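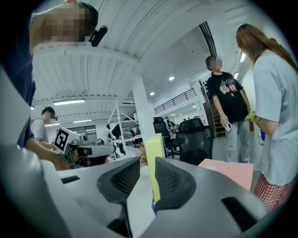

Who Will Clear the Desk?

By Amerley Nyarko

My mother could clear a kitchen table in the time it took the kettle to boil, talking the whole way through, and I thought of her more than once on my visit to Wosville, where people are still trying to teach a machine to pick up after us.

The company is called Senitz, and it has been at this since May. The work looks so ordinary that you could walk past it with your coffee: a pad of yellow sticky notes on a white desk, a sheet of pink paper lying near it, and a gray gripper you hold in your hand, with two mesh-textured finger pads and a narrow gap between them. A person does the chore with the gripper, a camera on it records the chore, and later on (this is the hopeful part) a robot arm learns to do the same.

"Everybody asks me about the laundry," says Ekow Essien, who runs the program and has the patience of a good piano teacher. "I tell them, let me get through stationery first!"

He let me try. I would love to report that I was a natural, but I squeezed too early, then too late, and on my third go I sent the sticky notes skating off toward Dzifa Adjei, who caught them without looking up from her notebook. You forget how much your fingertips know until you have to work without them.

So can the machines do chores yet? Some, on a good day. Dzifa showed me the log for their test arm, which they call Meltus. Out of 2000 tries at picking up a small object and setting it down where it belonged, it managed 1344. That impressed me a great deal until I pictured the rest of them on my living room rug. Cloth is harder, she told me, and paper lying flat is harder still, with no edge standing up to grab.

Ekow thinks shop floors will get there ahead of kitchens, and I suspect he's right, for a packing bench stays put and a family never does. A warehouse outfit named Ackah has already asked for 60 hours with the arm, sorting small parts into trays. My own house will have to wait its turn, and I went home that evening and cleared the table myself, with the radio on.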